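Materials in the Home, Session 5: Glazes, enamels and painted surfaces
Stiltow Adult Learning, course handout, revised July 2024

Last session dealt with bare materials: timber, stone, unglazed clay. We now move on to surfaces that have been coated. Most things in a kitchen have a coating of some kind, and the coating usually decides how long the thing lasts. 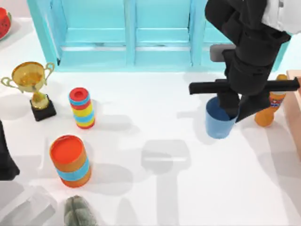
A coating does one or more of the following jobs. It keeps water out. It makes the surface easier to clean. It gives colour. A cheap coating often does the third job well and the first two badly, and this is hard to tell in a shop.

Glaze

Glaze is a layer of glass melted on to clay. The potter mixes silica, a flux (to lower the melting point) and alumina (to stop the melt running off the pot), and adds metal oxides for colour. Copper gives greens and, with the right flux, turquoise. Cobalt gives blue and is very strong, so only a little is needed. Iron gives anything from pale honey to black.

Earthenware is fired lower than stoneware and stays porous under the glaze. If the glaze chips, water gets into the body. Stoneware is dense all the way through, so a chip is mostly a matter of looks, although the edge can be sharp.

Crazing is the network of fine cracks you see on old plates. It happens when the glaze shrinks more than the clay as the two cool. It may show on the day of firing or years later. Crazed earthenware stains, and it should not be used for wet food.

Vitreous enamel

This is also glass, but melted on to metal, usually steel or cast iron. Firing is at 800 degrees or a little above. The glass and the metal have to expand at close to the same rate or the enamel will flake off. Steel sheet normally gets a ground coat first, which grips the metal, then a cover coat for colour.

Enamel does not fade and will not burn. It does chip when knocked, and the steel underneath then rusts. Do not confuse it with 'enamel paint', which is an ordinary gloss paint with a misleading name.

Painted and powder-coated surfaces

Kitchen cabinet doors are often painted. Oil-based gloss is hard but yellows, most of all in rooms with little daylight. Water-based paints keep their colour better and take longer to reach full hardness than the tin suggests. Leave a newly painted door 14 days before scrubbing it.

Powder coating is used on metal. Dry powder is given an electric charge, sprayed on and baked at around 180 degrees. The film is thicker than most paint. It cannot be brushed on at home, and touch-up pens never quite match.

Case notes: the Volero samples

The Volero sample box is kept in the cupboard in Room 88. Please look through it before next session. The Cosau tiles in the lower tray are tin-glazed earthenware – handle them by the edges. Tile 14 has crazed and tile 5 has not, though both carry the same glaze. Think about what might differ underneath. A hand lens helps.

Terms to know

Flux: lowers the melting point of a glaze.
Body: the clay under the glaze.
Ground coat: first layer of enamel, next to the metal.
Crazing: fine cracks in a glaze.
Shivering: the opposite fault, where glaze is squeezed and flakes away at rims and handles.

For next session

Find one glazed, one enamelled and one painted object at home. Write a few lines on each, covering where it is worn and what shows through. About a page in all is plenty. Bring the smallest of the three with you if it will travel.

The reading is chapter 5 of the course pack. The section on lead glazes was missing from the packs printed in February; replacement sheets are at the front desk.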